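Skip to cookie settings

Print this page | E-mail this page

Plilura Arm and Two-Finger Gripper
Product information and safety notice

The Plilura is a table-mounted arm supplied by Brilta for sorting small, mixed goods from an open container into boxes with a top opening. It is delivered with a two-finger gripper, a mounting column and the Ziletti control software. Customers use it for soft, round and irregular items that do not suit a suction tool.

Notice issued June 28, 2019. It applies to all units running Ziletti software with the original descent setting. Please read it before placing an arm back in service.
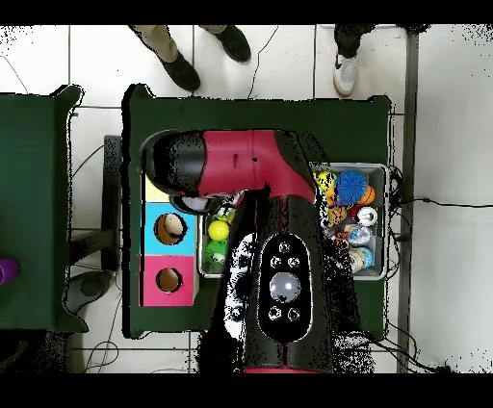 During endurance testing in May, the test unit was set to complete 2,406 transfers. At transfer 1,126 the gripper continued downward after it had reached the release height. The fingers went 30 mm lower than the programmed limit and the wrist pressed against the rim of a target box before the arm halted. No person was injured. The test was stopped, the log was saved, and the remaining transfers were run only after a temporary height limit had been set by hand.

A review of the log found 12 earlier transfers in which the gripper had also passed the release height by a smaller distance. None of these had raised an alarm. Brilta regards the missing alarm as the more serious part of the fault and has treated it as a safety matter.

What went wrong

The software confirms a release by checking the force on the fingers. When a cloth or other soft item clings to one finger, the force reading falls slowly. The original setting allowed the arm to keep lowering while it waited for that reading. With a ball or another firm item, the reading drops at once and the fault does not appear.

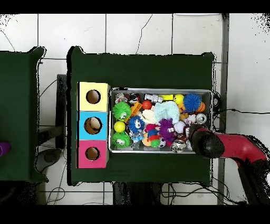
Plilura arm at the toy tray, with target boxes stacked at left.

Contact with the container being picked from is covered by a separate limit. That limit worked correctly throughout the test and has not been changed. Owners should still confirm that it is switched on, as it can be turned off in the service menu during calibration.

Effect on boxes and fixtures 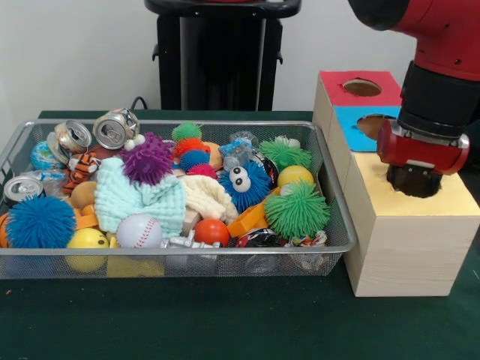 Owners are asked to inspect every target box used with an affected unit, along with the fingers, the wrist and the collar. Damage to a light box may be the only outward sign of an overtravel that was not logged. In the test row, the nearest box has a pale yellow top whose hole is torn and irregular at the edges, and the blue top beside it has a rough-edged opening as well. Openings cut by hand may be uneven from the start, so the condition of each box should be recorded before use and compared afterward. Replace any box whose opening has grown or whose top has come loose.

Required action

1. Stop the arm and switch off power at the column.
2. Check the fingers for free movement and the wrist for play.
3. Install the corrected Ziletti software.
4. Set the release height again for each box in the row.
5. Run the soft-item test with a cloth and watch one full release.

Keep hands out of the box row during step 5 - the arm must be treated as live even when it appears to be waiting.
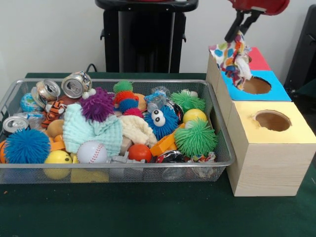 The corrected software holds the arm at the release height until the fingers are confirmed clear. If no confirmation is received, it raises an alarm and stays in place. It does not attempt a second descent. Units that cannot be updated on site may be returned to the Agudelo service center, where the work is carried out free of charge.

Technical questions should be addressed to Leszek Pietrzak, Product Engineering. Reports of injury, contact with a person or unexpected movement should be sent to Marianna Górecki, Product Safety, before the arm is used again. Please include the serial number and the saved log.

Print this page | E-mail this page

This website uses cookies to remember your region and language. By continuing to browse, you accept their use. Accept | Settings

Contact | Copyright Brilta. All rights reserved. | Back to top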